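Graletti brings its hand-held grippers to Dillbridge

Robotics folk in and around Dillbridge will soon be able to hire a pair of hand-held grippers by the day, thanks to a new service from Trorkville firm Graletti, and from the sound of it there has been no shortage of interest already. The grippers are held and worked by a person, one in each hand, so that everyday jobs such as folding can be recorded and used later on to teach a robot how to do them.

Kidus Gudeta, who looks after hire bookings, told us he had taken over 18 enquiries before the price list was even up (he sounded rather pleased about it, and a little tired!). A pair costs £274 for a day or £577 for three, with a short lesson included, and Kidus is very keen that people try it on their own washing, on their own bed if they like, and not on a tidy bench.

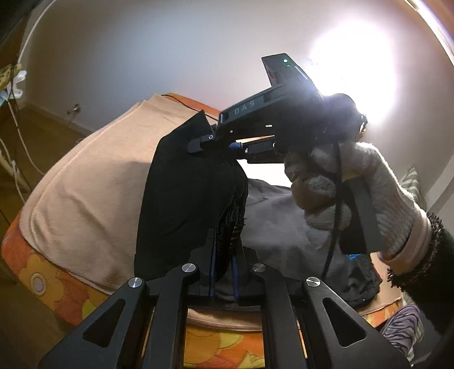
Dark clothes are what most newcomers find fiddly, he says, and he suggests starting with something plain and going slowly until your wrists have got used to the weight. Hire begins in October from the Cisneros building, where the desk will be open until 7pm, and there are 19 pairs to go round for the first month, so do get your name down early if you fancy a go.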